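### 3.2 Dusting and allergen load in the home

Households in the Flallberg sample logged cleaning for 5 weeks, 1,061 entries in all. Most entries short. "Wiped shelves", "did the bedroom", that kind of thing. MacLeod coded cloth type from the diaries, Peixoto recoded a subset and the two agreed well enough to go on. Knit cloths were the most common by far, then paper, then feather dusters (few). Knit was also the type people kept using longest between washes – up to 60 days in one home.

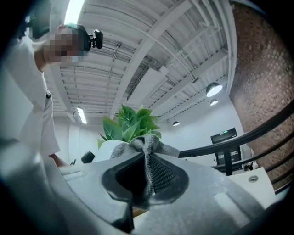 **Figure 4.** Gray knit cloth, coarse weave.

Wash interval mattered more than cloth type. Homes washing cloths at least every 30 days had lower settled dust on the Dosska plates, and the gap held after we took out homes with pets. We did not control for humidty, see Limits. 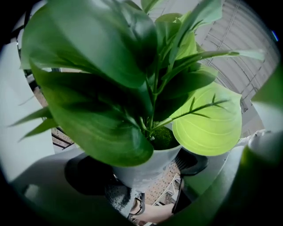 Surfaces people forget were a second source of dust. Tops of door frames, lamp shades, the backs of TVs. Diary entries for these were rare and the plates near them filled fast. Artificial plants belong in the same group. Broad glossy leaves like the drooping dark green one give dust a wide surface to settle on, and the moss in the pot is harder to wipe than the leaf. Honorato households were told to rinse theirs, the Piken group was not. Differnce small but in the expected direction, nearly all of it from living rooms. Bedrooms are treated in 3.3.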